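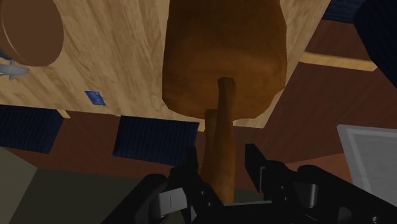 Ticket 1416
Product: Skiston two-finger gripper, simulation package
Host software: Nendosura
Opened: 11/6/22
Opened by: Yannick Texier, Lebrun
Assigned to: Huguette Mallet, Lekelero support
Priority: Normal
Status: Closed, fixed in configuration

Grasp state stays at 0 in the Skiston simulation package when the gripper is commanded closed on a thin handle. We are evaluating the package before ordering hardware and the pick routine branches on this value, so every run ends in the retry loop. The wrist view at the stop has the brown handle passing down between the two black fingers, with the brown cylinder above it and the underside of the wooden surface behind. Position is therefore not the first suspect. The same routine returns 1 on the sample block that ships with the package. Physics step and solver are at the defaults. Log attached.

Comment, Huguette Mallet
Log received. Please send:
1. The contents of the gripper section of your configuration file.
2. The collision type set on the handle.
3. The finger width value at the step where the close command ends.
Do not reinstall yet. It overwrites the configuration and we would lose the comparison.

Comment, Yannick Texier
1. Attached as a text file. Only the mount offset has been changed.
2. Convex hull, one hull for the whole object. The importer chose it.
3. The close command ends at step 1,061. Width at that step is larger than the handle as modeled. The fingers stop early and neither contact sensor reports.

Comment, Huguette Mallet
Item 2 explains the early stop. A single hull wraps the cylinder and the handle together, so the collision shape is much thicker near the cylinder than the mesh you see rendered. The fingers are being held off by that shape. Turn on "Show collision geometry" in the Nendosura view menu and compare it with the mesh.

It does not explain the missing contact report. The hull should still register as a contact. I am checking the sensor filter with Marcelle Jacquet, who maintains the package.

Comment, Yannick Texier
Confirmed. With collision geometry shown, the hull tapers from the rim of the cylinder to the end of the handle. I split the object into 2 parts, cylinder and handle, with a fixed joint. The fingers now close to the handle width. Grasp state is still 0.

Comment, Marcelle Jacquet
The contact sensors only report bodies in the group named in contact_filter. The default is "sample_objects". Imported objects go into "default" unless told otherwise, which is why the block works and your object does not. Either move both parts into "sample_objects" or change the filter:

contact_filter = default

Reload the gripper after editing. Reloading the world alone keeps the old filter. If your fixtures are also in "default", a finger touching one of them will set the grasp state, so a separate group is cleaner.

Comment, Yannick Texier
Created a group for the handled objects and pointed the filter at it. Gripper reloaded. Grasp state goes to 1 on close and back to 0 on open. I ran the routine 40 times with the start pose varied and it did not enter the retry loop.

Two remarks for the evaluation. The manual describes the sensors but does not mention the filter. A warning in the console when the fingers stall with no contact reported would have saved us the ticket. Colette Riviere handles purchasing on our side and has asked whether the hardware gripper uses the same setting.

Comment, Marcelle Jacquet
It does not. The filter exists only in the simulation package. The manual entry is being added. The console warning is logged as a feature request with no release assigned.

Resolution, Huguette Mallet
Cause 1: single convex hull on an imported object with a narrow handle. Split into separate collision parts.
Cause 2: contact_filter left at the default group. Filter changed, gripper reloaded.
No change to package code. Ticket closed with the customer's agreement.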